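Subject: Re: [textile-care] Lint transfer and loss of absorbency in mixed loads

Microfiber, folded:

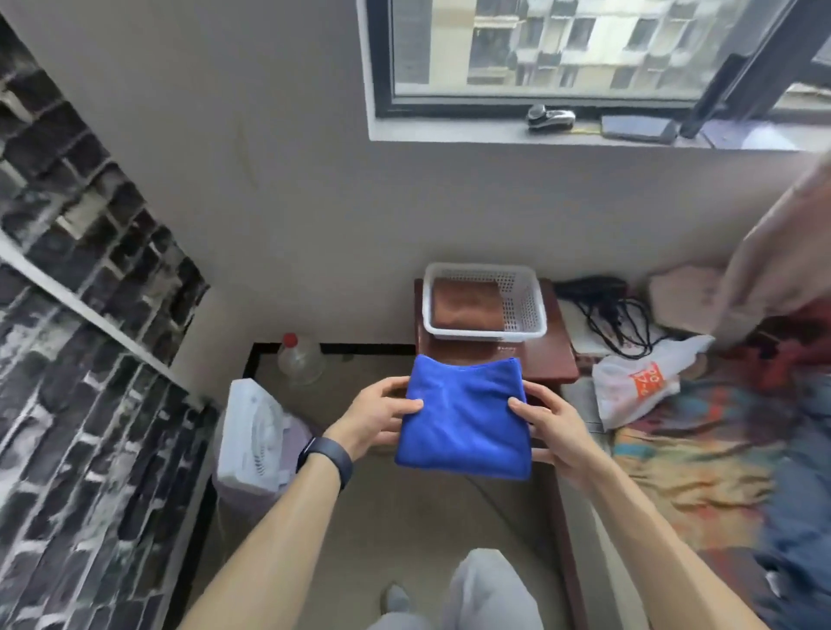
1. Fabric softener

On the November thread, Fatos Begović wrote:

> We moved all the cleaning cloths at the Piltcombe site over to split
> microfiber in the spring. Same wash program as the cotton, same
> detergent (Priltico, unscented), same dryer. After a few months the
> cloths push water across the counter instead of picking it up. They
> also come out of the dryer covered in cotton fuzz. The supplier says
> the cloths are worn out. I find that hard to believe at 21 washes.
> Has anyone recovered cloths in this state, or should I write them
> off? Also, is there any point in going hotter?

I would not write them off yet. Loss of pickup that early is nearly always residue. The two usual sources are softener and tallow-based dryer sheets. Both leave a cationic film on polyester, and the film sits in the gaps between the split filaments where the water is supposed to go. You don't mention softener, but check whether the cotton program doses it automatically in the last rinse. Ours did, and the setting was not on the front panel. It was in the service menu under the Arain dosing unit, line 4, labeled "finish."

If the dryer is shared with a household load that uses sheets, the drum itself carries film. Wipe it out with a damp cloth and a little dish soap, then run a load of rags before the microfiber goes back in.

2. Stripping

What has worked for me, in order:

Wash at 60 C with half the normal detergent and no other additives. Run a second full cycle with no detergent at all. Look through the door during the final rinse. If there are still suds, run it again. Line dry.

Test with a teaspoon of water on a sealed surface. Lay the cloth flat on it for five seconds and lift. A recovered cloth leaves a thin haze that dries by itself. If beads remain, repeat the strip once. I have not seen a third pass change anything.

Vinegar in the rinse gets recommended a lot. It helps with hard water scale and does very little for softener. Some machine makers also object to it on account of the door seal — check the manual first.

3. Temperature

Going hotter in the wash is fine up to whatever the label says. Going hotter in the dryer is a bad idea. Polyester filament ends start to deform well below the melting point, and the hooked structure does not come back. A cloth that feels stiff or scratchy on the back of the hand has probably been through this, and stripping will not fix it. Low heat or air only.

4. Cotton fuzz

Separate the loads. Split microfiber grabs loose fiber by design, and new cotton terry sheds heavily for its first several washes. We sort by fiber and ignore color once the dye has settled, with one mesh bag per group. For cloths already full of lint, a dry tumble with no heat gets some of it out. The rest comes off with a stiff nylon brush, one direction only. It is slow work.

5. Detergent

I have no data on Priltico. I use Gresari liquid, mostly out of habit. Avoid powder in cold programs, where undissolved grains lodge in the pile and feel like grit.

Can you post the water hardness at Piltcombe and the rinse count on that program? If it is a two-rinse program with hard water, I would start there before buying anything.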